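A Day Among the Rule Keepers: Visiting the Robot Hall at Hindenville

8 min read

I had been meaning to get out to Hindenville for the better part of two years, ever since a colleague came back from there with a tote bag full of leaflets and would not stop talking about floor tape. This September I finally managed it. The train from Jinville is slow and stops everywhere, but it goes along the river for most of the way, and I had a thermos and a window seat, so I have no complaints at all.

The open day is held in the old seed warehouse behind the station, which the Lykkegaard training center took over and has been filling up with robot cells ever since. Doors were at 10 and there was already a line. A very kind person at the desk gave me a sticker, a pair of safety glasses (they fit over my own, bless them) and a folded card with the house rules for visitors. I have been to plenty of these days where the card goes straight into a pocket. At Hindenville they ask you to read it before they open the inner door, and they stand there pleasantly while you do!

Our group started with a talk on what they call the shared rulebook. Lykkegaard runs its courses together with Wurkby, the parts maker up the road, and a while back the two of them got tired of having separate sets of rules for the same kind of work. The first joint version had 372 entries. You can imagine how many of those anyone could remember with an arm waiting to be started. They have since boiled it down to one sheet per cell, with the long version in a binder on the shelf, and the sheet is what people are trained on and checked against. I liked that the speaker passed the old binder around so we could feel how heavy it was.

After that came the cells themselves, and I could happily have stayed there until they locked up. The one that held me longest was a tabletop sorting and pushing cell, the sort of setup a beginner meets in the first week. It looks like a toy box at first, all bright colors, and then your guide starts on the rules that go with it and you see how much thought sits around one small arm.
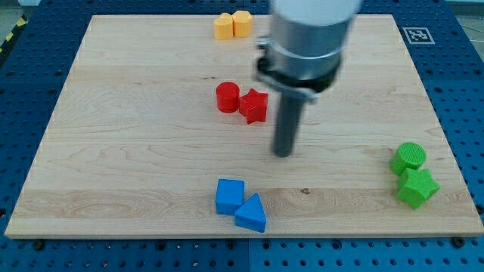

The tabletop cell, with the rod just over the board and the blocks grouped by color.

The first rule on the sheet is that the work surface has to be fixed down. The board in this cell is screwed to the blue perforated table, and the guide told us that loose boards used to be the most common fault written up in their checks. A board that creeps by a finger's width over a morning will spoil everything measured on it, and people blame the arm. Now the screws get checked at the start of every session, and again after lunch.

The second is about tool height. For a job like this the tool is a plain straight rod, and the sheet gives a lowest permitted height over the wood. You set it with a gauge, slowly, with one hand on the stop button, and you write the value in the log before anything moves at working speed. I asked what happens if somebody skips the gauge, and was shown a drawer of old boards with some truly impressive gouges in them. They keep them for teaching. I asked if I could take one home and was told no, very nicely.

Then there is the marker rule, which I had never thought about before. The square black-and-white marker on the table beside the board has to stay clean, flat and uncovered, and you may not set anything on it, not a pen, not a glove, and above all not a coffee. Any session where the marker has been bumped is started over from the calibration step. Some of the trainees grumble about this one, I gather, and I would have grumbled too at their age.

The blocks have a rule of their own. Each run starts from a written layout, and the layout for the next run is not set out until the arm has been stopped and the stop confirmed out loud. Saying it out loud felt a bit theatrical to me when I heard it in the talk. Standing near the cell with people chatting on all sides, I came around to it pretty fast. You want to hear a voice before a hand goes in there.

Floor tape (my colleague was right to go on about it) gets half a page. Yellow and black means you do not cross without being invited by the person running the cell, and that goes for instructors and for the director as well. When tape lifts or tears it is replaced the same day. Their reasoning is that worn tape teaches people to ignore tape, and I wrote that down twice in my notebook, evidently.

Before lunch we were shown the log itself. The Hindenville cells had 1,942 entries in it at the time of our visit, and 157 of those were marked as stopped early by the operator. I expected some embarrassment over that figure, and found the opposite - they were rather proud of it. A stop costs you nothing there. You write one line saying why, and you carry on when you are ready. The entries that worry them are the blank ones, where something was clearly changed and no line was written.

Lunch was soup and very good rye bread in the loading bay, with the big doors open. I fell into conversation with two people from Wurkby about whether the one-page sheet should carry pictures. They were for it, I was against, and by the second bowl we had more or less swapped sides. The afternoon had a session on handing a cell over between shifts, which was sensible but ran long, and a demonstration of a larger arm that I mostly missed on account of the line for coffee.

If you go, wear flat closed shoes, as they do turn people away in sandals, and bring a sweater, as the warehouse holds the cold. The bookstall near the exit sells the sheets as a set, and the one for the tabletop cell is now pinned up over my bench at home. I have screwed my own board down, too. The last train back to Jinville leaves earlier than you would like, so look at the timetable before you get talking to anyone - I caught mine with my safety glasses still on my head, and I will be mailing them back this week.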